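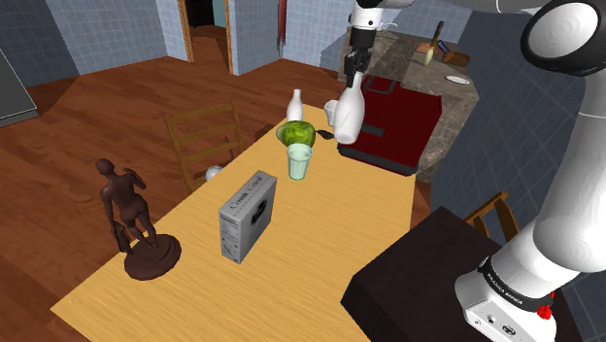 White pitcher, light wood table.

Caring for a Light Wood Table

Pale wood shows everything. Coffee rings, ink, the gray patch where people rest their arms. Most of it comes off if you get to it the same day.

Daily wiping
Use a cotton cloth wrung out until it no longer drips. Wipe with the grain, then go over it again with a dry cloth. Skip the spray cleaners with ammonia. They dull a clear finish after a few months.

Water rings
A white ring is moisture in the finish. Lay a folded dish towel over it and press with a warm iron, no steam, for 8 seconds. Lift and look. Repeat up to 3 times. A dark ring has gone into the wood and needs sanding.

Grease
Sprinkle cornstarch on the spot, leave it overnight and brush it off in the morning. What is left usually comes up with a drop of dish soap on a damp sponge.

Pitchers and vases
Anything that holds water goes on a saucer or cork mat. Fill it at the sink and dry the bottom before you bring it over. Check under flower vases every couple of days, as unglazed feet can sweat. Heavy ornaments should have felt pads. Lift them to dust, don't slide them.

Oil or wax
Find out which finish you have before buying anything. Put a drop of water on the underside. If it soaks in, the wood is oiled and wants a new coat twice a year. We do ours in December, when the heating has dried the air, and again in early summer. If the drop beads up, the top is sealed and only needs wiping.

Sunlight
Maple and pine turn yellow near a window. Turn the table end for end every few months and move the placemats now and then.

Filed under: Kitchen, Furniture
Next tip: Getting candle wax out of a tablecloth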